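Trelen - a box of conversations for slow readers

Boxed set of loose dialogue cards with reading notebook
$79, shipping included in the US
In stock

So you've found the Trelen page, hello! I'm Mareike Rathjen and I make these at my press, Rurnetti, in Sivville. If you've bought one of my chapbooks before you already know I can't keep a product page short, so get yourself a coffee.

The Trelen is a box of printed cards. Each card has one speech on it, from a sentence up to a longish paragraph, and the speeches belong to philosophers and poets and cranks who never lived. I wrote half of them and Lộc Hà wrote the other half, and we didn't show each other a word until the cards were at proof stage. You shuffle, you deal a few out in a row, and you read them as a conversation. Sometimes they argue. Sometimes one of them asks about the nature of time and the next one answers with a complaint about soup (Lộc's, I would like it known) and you sit there thinking, well, yes, maybe.

I got the idea from years of reading with a pencil and copying bits into notebooks. When you flip back through a notebook like that, the bits start talking to each other across the page. A gloomy one from March lands next to a cheerful one from June and they get along beautifully. I wanted a box that did that on purpose.

How people use it

I deal five cards at breakfast and read them out loud to whoever is in the kitchen. Lộc lays out a very long row on the floor and takes away the ones that bore him until there's a page's worth left, then types it up. Ida Wendt teaches an evening writing class and gives everyone 2 cards face down, and the class has to write whatever was said in between. Her students have turned in some really strange and lovely pages that way, and she has promised me copies for a little pamphlet in October if they all say yes.

You can play it alone. I'd say most buyers do.

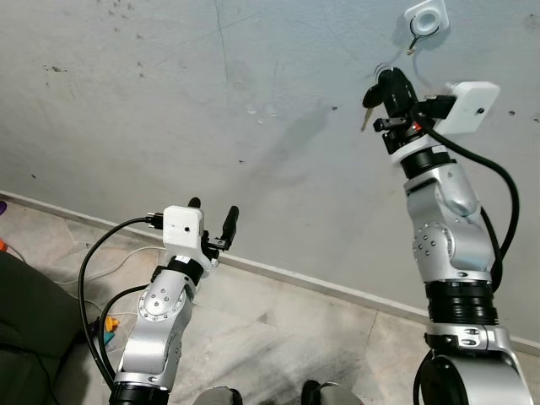

Two silver arms, black at the joints, and a pale wall.

What's in the box

The speech cards, all of them loose, no numbers and no set order. The speaker's name is printed small at the bottom so you can cover it with your thumb, and I do recommend trying it that way at least once.

A blank notebook, stitched, with unlined paper. It takes fountain pen well as long as you don't flood it. Pencil is what I use.

A folded sheet with a short essay by Hartmut Petersen on why written dialogue went out of fashion and why he thinks it will come back. Hartmut is much more serious than I am and I cut one joke of his that I still don't understand. Read it first or last or never, the box works fine without it.

Some blank cards too, for your own speakers. Please use them! The first thing I did with the blanks was write down something my aunt used to say about heaven, and she now turns up every couple of weeks and wins every argument.

The boring but useful part

The cards are uncoated, which means they feel nice and they pick up jam. The lid fits snugly when the box is new and eases up after a while. The type is on the large side, because I read without my glasses in the morning and I assume I'm not the only one.

I printed 800 sets and they're all the same edition. Jannik Steinbach did the typesetting, in a face called Kaewkla that he has been fussing over for ages, and I think it looks wonderful in italics. If there's a reprint I'll fix the typo in the long speech about mirrors, so if you have the version with "refection" in it, you have the good one.

Questions I get a lot

Are these real quotations? No. Every speaker and every line was made up by the two of us. If one sounds like somebody you've read, we've probably read them too.

Is it a game? Sort of. There's no score and no winner, and my nephew lost interest in it at exactly the point where I explained that.

Is it okay for kids? The words are clean but a fair number of the cards are about death, and one is about a goose, and it's the goose one that upsets people.

Can I publish what I make with it? Yes, in a zine or on your blog or read out at an open mic, please go ahead. I'd like a line saying the speeches came from the Trelen box, and I'd love it if you sent me the piece. If you want to use it in a book you're selling, write to me first and we'll sort something out.

Can I return it? Sure, as long as the blank cards are still blank. Send me a note before you mail it so I know to look out for it.

Orders go out from Sivville twice a week - I pack them myself, so if you'd like a particular card on top of the stack just say so in the order notes. The goose is available on request.

Page last updated 30/09/2018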